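Visit to the Kondalport lab, Thu 6 August

Moushumi Wijesinghe met us at the door and showed first the results of the method they call Qiu. It learns from people who hold the gripper in their own hands.

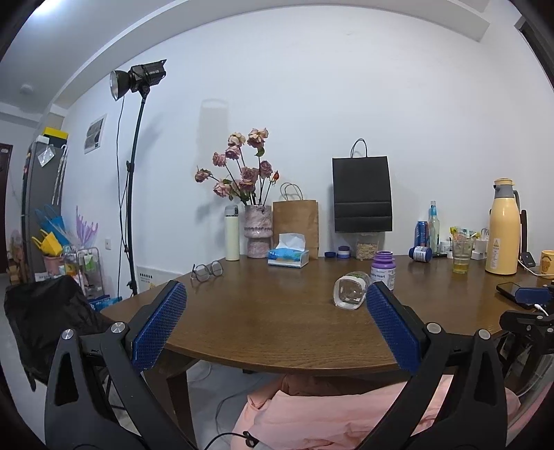
The result from June was the reason of my visit. With 318 recordings from one table the policy was weak, with 3709 it was much better. The table stays crowded – a jar lies on its side near an open purple bottle – and she wants it so.

I asked if a clean table would not teach faster. She said yes, but only for clean tables.

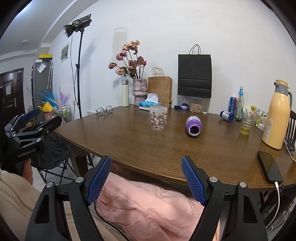
After lunch we discussed the failed trials, 9 in the last test.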